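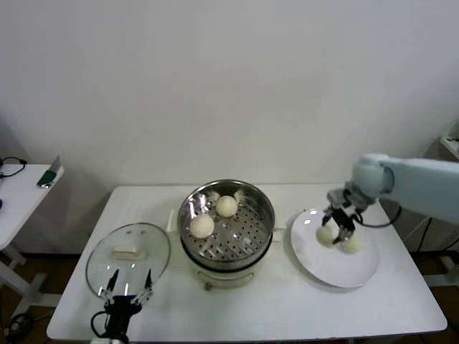 Countertop Steaming with a Two-Arm Cell: Working Rules

Studik kitchen notes, revised in March

These rules apply to any bench where two arms load or unload an electric steamer. They assume soft food such as buns, a loose lid and a plate as the drop point. Frying and open flame are covered on a separate page.

Before power-on

Clear the main table of everything the task does not use. Steamer, lid and plate are enough. Knives and other hand tools go outside the reach of both arms, measured with the arms fully extended and the grippers open.

Set the steamer so that its handle does not cross the path of either arm. Turn the control to off before anyone adjusts its position.

Route arm cables behind the elbow and leave enough slack for a full wrist turn. Check the slack by hand at both ends of the travel. A cable that brushes the plate during this check will move it during the run.

Lid handling

One arm holds the lid. The other does not enter the basket until the lid is clear of the rim and the first arm has stopped moving.

Tilt the lid away from the side where people stand. Steam leaves on the open side first, and condensed water runs to the lowest point of the glass.

Grip glass lids at the metal band or the knob. Use the lowest force that holds for 14 seconds in a static test. Fit new finger pads after 284 lid cycles, or sooner if they look glazed. The Brorine pads we stock harden with heat before they show wear, so keep the count in the log.

Moving the food

Approach buns from straight above. Side approaches tear the skin and push the next bun against the wall of the basket.

Leave a gap of 2 fingertip widths between buns when loading. On the plate the gap can be smaller, provided the open fingers still fit on the outside.

Release at the plate surface – never from a height. Open the fingers fully, pause, then lift.

Parts that touch food must be rated for food contact at steaming temperature. Bare metal fingers are acceptable if they have no exposed screws or grease points. Wash them after each batch and dry them before refitting.

Stops and people

Keep the stop button within reach of the operator's free hand and test it every Tuesday, with the arms in motion and the steamer cold. The Curkham bench failed this test 2 times with a button that looked sound; both times the fault was in the connector.

No hands over the table while either arm is enabled. A paused arm counts as enabled. To pick up a dropped bun, disable both arms first and discard the bun.

After a stop, do not resume in the middle of a lid move. Disable the arms, support the lid with a dry cloth, open the gripper by hand and restart from the home position.

Log sheet

Record the batch, lid cycles, pad changes and any stop with its cause. Rostami sheets have a column for water level; fill it in before each batch and again after the last one.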